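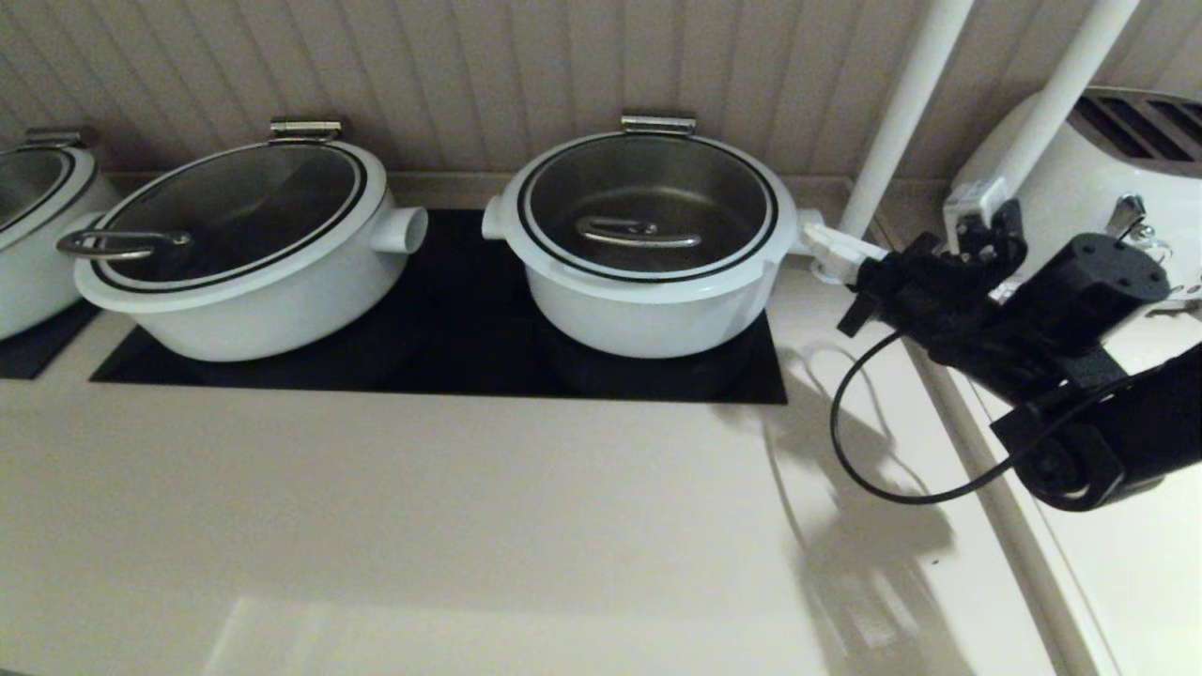
A reader wrote in after the last post to say that induction is efficient on paper, but the figure everyone quotes ignores standby draw, fan load and whatever the wiring upgrade cost. Fair points, and the first of them can be measured, so I spent part of August measuring it.

The meter is a Kernovetti clamp unit on the dedicated kitchen circuit, logging to a spreadsheet. Idle draw on the Dallow cooktop sits at 2 watts with the panel locked. Over a year that comes to 17.5 kilowatt hours, which at my tariff is less than the daily supply charge for a single week.

Fan load is harder to separate. The fan keeps running after the zones are off, and the run-on time depends on the temperature of the electronics, not the glass. In my logs it lasted nearly 2 minutes after a simmer and longer after a hard boil. The draw is small enough that the clamp struggles to resolve it, so I've left it out of the totals and noted that in the sheet.

Wiring I can't settle for anyone else. Our switchboard already had a spare way, and the run from the meter box is short. A neighbour's house in the same street needed new mains, and the quote was in another category altogether.

One correction to the earlier post: I gave the Mathebula test method as using a litre of water. It uses 2 litres, lid on, starting from room temperature. The energy per litre in my table was therefore double what it should have been. The table is fixed and the old version has been kept underneath it.

Next job is the same set of readings on the Davudura portable hob, if the clamp can be made to fit around its lead splitter.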